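4.2 Perception under patterned backgrounds

The planner described in Section 3 takes as input a list of book hypotheses. Each hypothesis holds a mask, a coarse pose (upright, leaning, flat or open) and a set of candidate grasp lines. Producing this list is simple on a plain background. We were more interested in what happens when the background has as much texture as the objects, so all of the shelf trials used the printed wall panels from the Tunell set. The low-level controller and the workspace limits are the same as in Section 4.1.
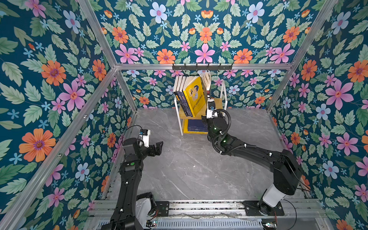

Figure 3. (a) Workspace with floral wall panels, two arms on a shared rail, and the two-tier shelf. The right gripper is at the open book on the upper tier.

Masks come from the Joltine segmenter, fine-tuned on 4000 labeled frames. About one quarter of the labels were redrawn by hand after a first training run merged yellow covers with the orange petals behind them. We tried two fixes. The first was to subtract a stored image of the empty enclosure, and it failed whenever an arm cast a shadow on the back wall. The second was to add a depth edge term to the mask loss. We kept the second. It costs a little time per frame but needs no stored image, and it still works if the shelf is moved between trials.

Open books are handled separately. Their page edges give many short parallel lines, and the grasp line detector used for closed books will return dozens of candidates from a single fan of pages. We group these lines by direction and treat the whole group as one compliant object with a low force limit. The wrist then closes slowly until the motor current passes a threshold, and the pose is estimated again before the next move.
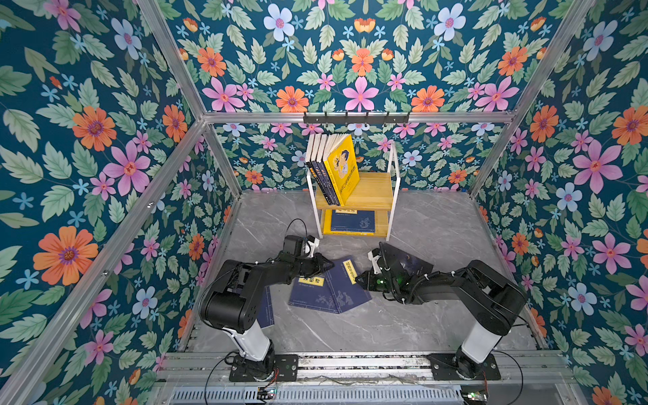
The task planner, Babaei, assigns each hypothesis to one arm and orders the resulting actions. Assignment is greedy, with a cost made up of travel distance, expected wrist rotation and the overlap between the two swept volumes. Overlap dominates once several books are on the floor. In Figure 3(b) two blue books lean over each other between the arms, and a third lies partly under the left arm, where the fixed camera sees only a strip of its cover. A planner that uses masks alone reads the leaning pair as one wide object and the strip as noise. Babaei keeps small masks alive as weak hypotheses for 400 control steps and drops them only if no later view supports them. The pair is split by fitting a separate plane to each cover - this works when the covers meet at an angle and does not help when they are flat on top of each other.

Weak hypotheses are confirmed or rejected with the wrist cameras. Each wrist view is passed through the same segmenter, and the masks are projected into the shared map using the arm's forward kinematics. Close to the shelf the main difficulty is blur. Books that are near the gripper lose their page texture, while titles and labels farther away often stay sharp. We therefore weight mask boundaries by local sharpness before fusing the two views.
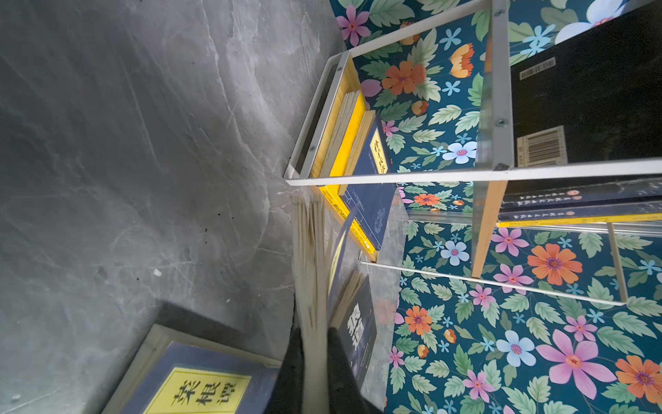 Figure 3. (c) Wrist view at the shelf. The fanned pages near the gripper are blurred; the label on the blue-covered book at lower left is legible.

Label text is used only to tell similar covers apart. Many of the books share a dark blue cover with a yellow label, so color histograms are of little use for tracking identity across views. We crop the label region, compute an embedding, and match it against those stored in the map. No character recognition is run. If the label is hidden, the tracker falls back on cover size and last known position.

All modules exchange messages through Rumside, which also stores the map and a rolling buffer of the last 1000 wrist frames for each arm. The labeling tool was written by Azadeh Daneshvar and the map fusion code by Forough Moradi. Parameter values for both are listed in the appendix.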